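Progress report to the Gidey Fund
Home Independence Program, Civholm
Reporting period ending November

Prepared by Vignesh Varghese, program coordinator

The program helps older residents of Civholm and Drorkberg stay in their own homes after a hospital visit. Your grant pays for one part-time occupational therapist, small home changes such as grab rails and ramps, and travel to the outlying farms.

We took on 17 new households this period, against a target of 12. Most were referred by the Drorkberg clinic. The rest came through family members who had heard about us from a neighbour. Every household has had a first visit, and 10 have had their home changes finished. The others are waiting on rails or on a landlord's permission.

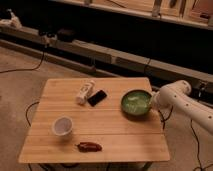

Travel remains our largest pressure. The road past Sokulex was closed for more than three weeks, and the detour added an hour each way. We grouped visits on that side of the valley into single days, starting at 7:30 in the morning, and put off follow-up calls that could be done by phone. Fuel is over budget as a result. We have covered the difference from the printing line and are not asking for extra money.

The kitchen skills sessions had a slow start. People didn't want to come into town for them, so in the second half we ran them in clients' homes — shorter, one or two people at a time. Attendance has been steady since then.

One item is behind schedule. The equipment loan list was meant to be shared with the clinic by now, but their records system and ours don't match and someone has to retype the entries. I expect to have it done early in the next period.

Still to come:
Follow-up visits to all new households
Second round of ramp quotes for Drorkberg
Decision on the therapist's hours over winter

The spending statement and receipts are attached separately.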